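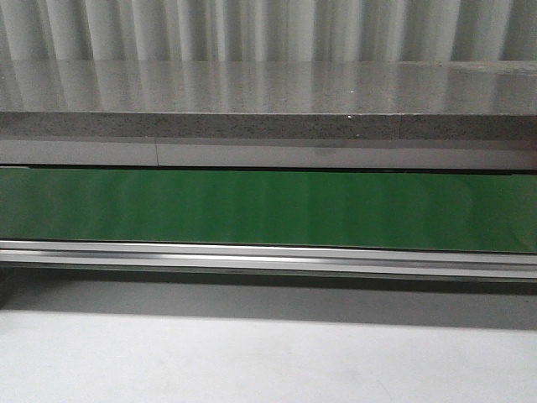 Lost Papers Program for Displaced Families to Continue Through November

MENTHORPE, Apr 4, 2018

171 shares

The Hegarty Fund is very happy to announce that its Lost Papers program, which helps families living in the displacement camps outside Dudivach replace the birth certificates, marriage records and identity cards they left behind when they fled the Skinia valley, has been extended through the end of November. The extension was agreed with the Dudivach district registry last week, and all of us at the Menthorpe office would like to begin by thanking the registry clerks, who have been patient with us and, more to the point, patient with the people standing in line.

Since the program opened, 2545 documents have been replaced and handed to their owners. Most of them are birth certificates, a good many of those for children who were carried out of Skinia as babies and are now old enough to start school. With the extra months, the Fund hopes to bring the total to 3000.

For anyone who has never had to live without papers, it can be hard to picture how much of an ordinary day depends on them. A mother in the lower camp told our team that she had gone to the district school three times to enroll her two sons, and each time had been asked, quite politely, to come back with something that showed their ages. A man who had driven a delivery truck for most of his working life could not take a job doing the same thing in Dudivach, even though the depot was short of drivers and wanted him. Older people have had trouble collecting pensions they paid into for decades. One elderly couple, married before many of their neighbors were born, found that they were listed in separate shelters because there was no record on this side of the river that they were husband and wife. (They have their certificate now, and one shelter, and we are told they argue happily about where the stove should go.)

The work itself is slow and a little fussy. A family sits down with one of our caseworkers and goes through everything they can remember: the village, the church or mosque, the name of the midwife, the year the bridge was rebuilt, whatever might help pin down a date. The caseworker writes up a statement in the family's own language, reads it back, and corrects it as many times as needed. Where there are neighbors from the same village in the camp, two of them are asked to come along and sign as witnesses. The file then goes to the registry, where it is checked against the copies of the Skinia parish and district books that were moved to Dudivach before the fighting reached the valley. Some of those books are complete and some have years missing, and the files that fall in the missing years take the longest.

There are 300 families still waiting for at least one document. We know that some of them have been waiting since the first month, and we are sorry for it. Their cases will be taken up first under the extension, before any new ones are opened, and each family will be visited in person and told what is still needed. If your family has moved from one camp to another since you gave your statement, please let the caseworkers know, as several envelopes have been sitting in our Dudivach office with no one to give them to.

Two things will change. The first is that the caseworkers will now hold evening hours in the upper camp as well as the lower one, which many of the working men and women there have been asking for. The second is that the registry has agreed to waive its fee for second copies, so that a family can keep one certificate at home and hand the other to a school or an employer without worrying about whether it will come back. It sounds like a small matter, but we have seen how tightly people hold on to these papers once they have them, and we think it will be welcome.

"When we started, we thought of this as office work, and it is, there are certainly enough forms," the Hegarty Fund said in a statement. "But we have had grandmothers kiss the stamp. We have had children ask to carry their own certificate home. We are grateful to our donors, large and small, who made it possible to go on, and to the families who trusted us with their stories when they had every reason to be tired of telling them."

The program is free of charge at every step. No one working for the Fund or for the registry will ever ask for money, food cards or favors in exchange for moving a file along, and anyone who is asked for such a thing should report it to the Dudivach office right away. Reports can be made without giving a name.

The Hegarty Fund is an independent charity based in Menthorpe. It supports people displaced from the Skinia valley with legal help, schooling and family tracing. Members of the press who would like to learn more, or to visit the Dudivach office, are warmly invited to contact the Menthorpe press desk during business hours.

0 comments

Recent Releases
Evening Classes Open to Parents in the Upper Camp
Family Tracing Desk Moves to Larger Room in Dudivach
Hegarty Fund Thanks Menthorpe Schools for Winter Coat Drive
Seed Packets Reach Returning Farmers in Skinia
Call for Interpreters, Dudivach Office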